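Search this site
Enter keywords
Go

The second life of household cloth

May 18, 2023

Most homes have more cloth in them than their owners think. Tea towels, napkins, pillowcases and tablecloths pile up in drawers, and when they wear thin they tend to go in the bin with everything else. In Trultska, a town with one textile bank and a long memory of mill work, people have begun to mend and cut down what they already own.

The mending room above the old Charvát dye shop opened last September. It has two sewing machines, a steam iron and a long shelf of cotton thread. Entry is free and a bag of offcuts costs 100 pence. In its first months the room took in 1,680 items, and 217 of them were tablecloths.

Tablecloths are good to work with. The middle takes the stains and the burns, but the part that hangs over the side is often as good as new. A large one will give four napkins and a strip for binding. Round cloths are harder, as the grain runs off at an angle wherever you cut, and a hem sewn on the curve will pucker unless it is narrow.

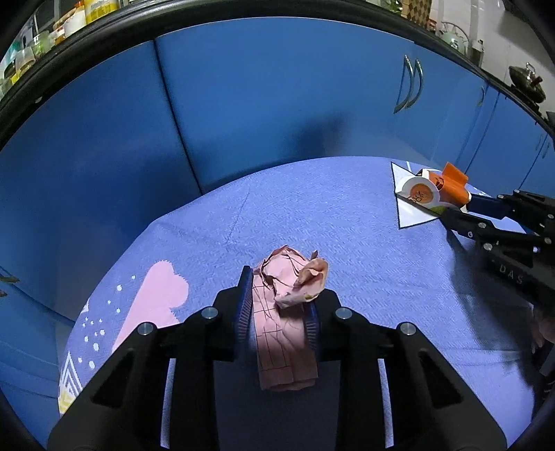 Not everyone agrees about cutting. One reader from Ikent wrote to say that a tablecloth should be patched and kept whole for as long as it will cover a table, and that she has darned the same one every winter since she married. Napkins, she added, are cheap enough to buy.

The menders in Trultska do patch when they can. A small hole is closed from the back with a scrap of similar weight, washed first so that it won't shrink later. Printed cloth hides a repair well. Plain linen shows everything, and some people now stitch over the hole in a bright colour and leave it at that.

What can't be mended goes to Jernent, where a small works shreds it for stuffing. The works needs 2,000 kilos before it will run the machine, so bags can sit in the yard for weeks. Buttons and zips must come off, and anything damp is sent back.

The mending room is open in the mornings. Bring your own scissors.

Contact us | © 2023 | Back to top

Related articles
How to darn a wool sock
Getting wax out of linen
Jernent's last rope maker
Which thread for which cloth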